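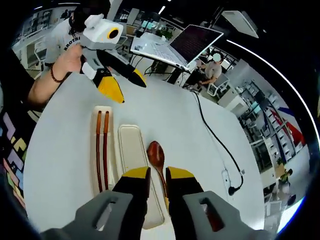 Household robotics is the branch of automation concerned with the small physical jobs that fill a day at home: laying and clearing tables, putting cutlery away, folding, wiping, sorting and carrying. It overlaps a good deal with light shop-floor work, where people pack sets of parts into trays and close boxes by hand. Both fields keep coming back to the same awkward question, which is how well a machine can pick up an ordinary object that was made for human fingers. A pair of chopsticks in a narrow tray, with a slim lid and a wooden spoon set beside it, makes a surprisingly rich test. The chopsticks are thin and lie close together, the spoon is wide at one end and narrow at the other, and the lid is flat enough that there is very little to get hold of. A child can tidy the lot without looking. For a machine it is a proper piece of work, and a fascinating one!

Background

Factory robots have been welding, painting and stacking for decades, and they do it with a speed and steadiness no person could match. They manage it largely because everything around them is arranged to suit them. Parts arrive in the same place, the same way up, under the same light. A kitchen offers none of this. Spoons are left where they were last used, drawers are half full, and no two families own the same set of dishes.

For a long time the usual answer was to write rules. An engineer would describe the spoon, measure the tray and set out each movement in order. The method worked on the bench and tended to fail as soon as the tray was turned a little. Later work has leaned more on showing than on telling: a person does the job many times over and a computer program looks for the pattern in how it was done. The engineer Kazue Sekiguchi has compared the change to the difference between posting someone a recipe and standing next to them at the stove.

Hand-held grippers

One popular way of showing a machine what to do is to give the person a gripper much like the one the robot will use. The person holds one in each hand and carries out the chore with those in place of bare fingers. Anyone who tries it learns quickly how much the human hand does unnoticed – the rolling of a stick between finger and thumb, the nudge with the side of the little finger – and how little of that survives when all you have is two stiff jaws that open and shut.
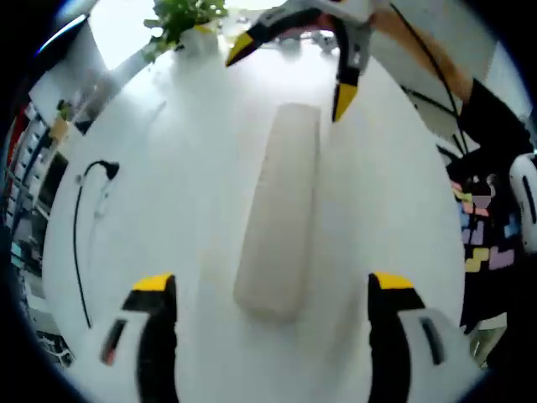 A long, soft-looking beige object on a round table, with a gripper's two fingers on either side of it.

The benefit is that whatever the person manages to do with the tool is, at least in principle, open to a machine with the same kind of jaws. Nothing in the lesson depends on a fifth finger or a fingernail. The cost is patience. Chie Nakajima, who led the tableware trials at Stastomholm, kept a notebook of beginners' mistakes and found the same ones on nearly every page: squeezing too hard, coming in too steeply, and forgetting that the other hand was free to help.

Typical tasks

The Haldane list, a set of table-top chores used by several small workshops, sorts jobs by the sort of trouble they cause. It has 8 entries and is deliberately plain. Among those most often tried are the following.

Thin objects. Chopsticks, pencils and skewers have to be gripped near the middle or they swing. They also roll, so a poor first attempt often leaves the next one harder.

Flat objects. Lids, cards and plates lie close to the surface. People usually slide them to an edge or tip up one side with a fingertip. A gripper can copy the slide fairly well and the tip rather badly.

Soft objects. Sponges and cloths forgive a clumsy grip but change shape when held, so the machine can no longer rely on what they looked like a moment before.

Fitting and closing. Putting a lid on a case asks for two parts to be lined up and then pressed. Cameras help with the first half. The second is mainly a matter of feel, and many simple grippers have no sense of touch at all.

What machines can do at present

Progress is real and worth being excited about. In trials run at Bomcombe, a two-armed machine was asked to put a pair of chopsticks into a case it had not met before. It was given 800 recorded attempts to learn from, all of them made by people with hand-held tools. Junhao Zou, who ran the trials, reported that it placed the first chopstick well on most tries, was less sure with the second, and struggled with the lid. When it dropped something it would often go back for it, and that pleased the team more than any clean run. Recovering from a slip is a large part of doing housework.

Speed is another matter. A person packs the same case in a few seconds. The Bomcombe machine needed 3 minutes on a good day, with long pauses before each grasp. On a shop floor, where the same set might be packed all shift, that is far too slow. In a home it may matter less, and Araceli Barrios has argued that many people would gladly let a slow machine clear the table overnight, provided it broke nothing. 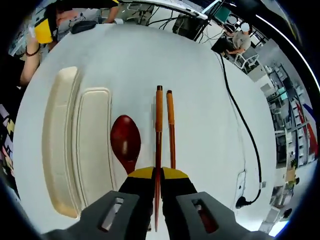 Open problems

The hardest gap is variety. A machine taught on one table with one set of cutlery may be puzzled by a glossy spoon under a bright lamp, or by a dish the same colour as the surface it rests on. Recording in many different rooms helps, although it takes a great deal of effort to arrange.

Touch is the second. Work at Civdale on padded fingertips that sense pressure has given promising results with eggs and soft fruit, but the pads wear out quickly and dislike washing-up liquid.

There is also some disagreement about what counts as success. Henrike Weidemann favours judging a whole chore, from a messy table to a clear one, and giving no marks for a job left half done. Others prefer to score each step, so that a machine which is splendid with spoons and hopeless with lids can be seen as exactly that. Reports written under the two schemes are difficult to compare, and readers should check which one has been used.

See also

Grasping
Kitchen automation
Learning from demonstration
Packing and sorting machines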